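Skavo: picking up soft household items with a three-fingered hand

Project report, second version. Submitted August 1, 2023.
Author: Urho Lahtinen

1. Background

The Skavo project started in March. The aim was to find out whether a policy trained only on wrist camera pictures can learn to grasp cushions, towels and folded blankets. Earlier student work in our lab, under the name Cirkara, used hard objects such as mugs and boxes. Soft objects change shape when touched, and the Cirkara policy closed the fingers too early on most of them.

I wanted to test one question: does it help to mark the moment of first contact in the training data?

2. Method

I recorded 600 demonstrations by teleoperation in the living room set. After checking, 319 were kept. The rest were thrown out, mostly for dropped video or because the operator stopped halfway. Each recording was cut to the part between the start of the reach and the end of the lift.

Contact was labelled by hand in the Verkotine tool. I went through the wrist video one still at a time and marked the first one where a fingertip seemed to touch the fabric. This was slow work. With pale fabric the fingertips are easy to see, but it is hard to tell touching from almost touching, so I added a third label, "unclear".

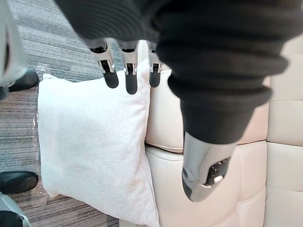 Figure 1. Wrist view with the fingertips at the top edge of the white pillow. Labelled "unclear".

Two policies were then trained with the same settings. Policy A had no contact labels. Policy B had to predict the label as an extra output. Stills marked "unclear" were left out of the extra loss but kept for everything else.

3. Results

Each policy was given 200 trials. A trial counted as a success if the object was lifted clear of its support and held until the timer ran out. Policy B did better on cushions and blankets. On towels I found no difference worth reporting — both policies tended to push a flat towel along instead of gripping it.

Policy B also waited longer before closing the fingers. On cushions standing on edge this helped, as the hand had time to come down over the top. On cushions lying flat it sometimes waited too long and pressed down on the object.

4. Problems

The hand covering shows up in the wrist view and its folds move between sessions. In the first 2 sessions it slid down over part of the view, and I had to record them again. I did not test whether the policy reacts to the covering itself, but it should be checked.

All labels were made by one person. Niskanen, the follow-up project, plans to have a second labeller go over the cushion recordings and will use the same file layout.

The label files and training settings are in the project folder under skavo/contact.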